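Nic Aodha Five-Finger Hand – our bench notes and what's in the box

Stock status: in stock, ships from our own shelf
Part no. NA-529
Also fits: Ilusov wrist adapter (sold separately)

We get asked about this hand more than anything else we carry, so I finally sat down and put my notes in one place. I spent most of September switching between the Nic Aodha hand and the Barura three-finger gripper on the same kind of jobs, and I've tried to write up what I'd want to know before spending the money. Fair warning – I like this hand a lot, and it still annoys me.

What you get

One hand (left or right, pick at checkout), a wrist plate, a bag of mounting screws with two spares, a power and data lead, and a printed card with the finger numbering on it. Keep the card! The numbering starts at the thumb, and I mixed it up more than once. The hand weighs 529 grams without the adapter and the lead is 340 mm long. That's fine on a short wrist, but a bit tight if your connector sits farther back on the arm.

Mounting and covers

If your arm wears a padded cover, try the fit before you tighten anything. Fabric likes to creep into the joint, and a fold caught under the plate will make the whole hand sit a hair crooked. I pull the cover back, seat the plate, snug the screws by hand, then work the fabric forward again. It's also worth leaving the screw heads where you can reach them, so you can swap hands without undressing half the arm.
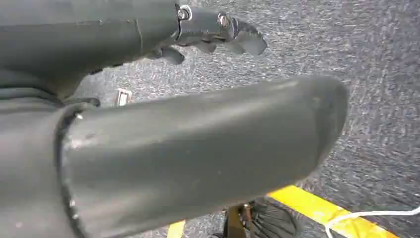

Fingers vs. gripper

The Barura gripper is the easier tool, no question. It closes, it holds, and I had it picking up boxes before my coffee was cold. It also costs a lot less. If your work is mostly one shape and one size, go buy that one and be happy (we sell it too, link at the bottom of the page).

Where the Nic Aodha pulls ahead is reaching into stuff. Four fingers side by side make a thinner shape than the gripper's fat jaws, and you can bend them a little at a time. The price you pay is setup – I saved 141 hand poses before I stopped fiddling, and I probably use a dozen.

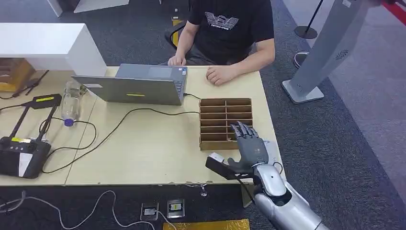
Narrow slots are the test I'd run first with any hand, and the one I'd ask a seller to run for you. A wide open bin tells you almost nothing. What I like is a cardboard sorter with two columns of compartments and a divider down the middle, because there's very little height to work with and the divider is always in the way of your thumb. Start with the fingers stretched out and only slightly curled, go for the lower compartments, and keep the thumb out to the side until you're ready to pinch. Cardboard is also nice and forgiving when you get the approach wrong, and you will get it wrong. Flat envelopes were my best results, and loose pens were my worst.

Controllers

The hand works with the Fedau controller straight away, and with the Ilusov one after a settings change (the file is on our downloads page). I prefer the Fedau. Its finger sliders are bigger and it remembers your last pose when you power it down. The Ilusov has the better menu for speed limits, so if you're sharing the bench with people who are new to this, that might decide it for you.

Things I'd change

The fingertips are smooth, and glossy paper slides right off them. We stock stick-on pads that help a bunch. The thumb motor whines at low speed – harmless as far as I can tell, but you'll hear it. And I really wish the lead came in a longer version. I've asked.

Ordering

Orders in before 2 p.m. go out the same day. Spare fingertip pads are listed under part no. NA-292, and the longer mounting screws for padded arms are on the same page. If you're stuck between this and the Barura, send me a note with the size of the smallest thing you need to pick up and what it sits in, and I'll tell you which one I'd buy.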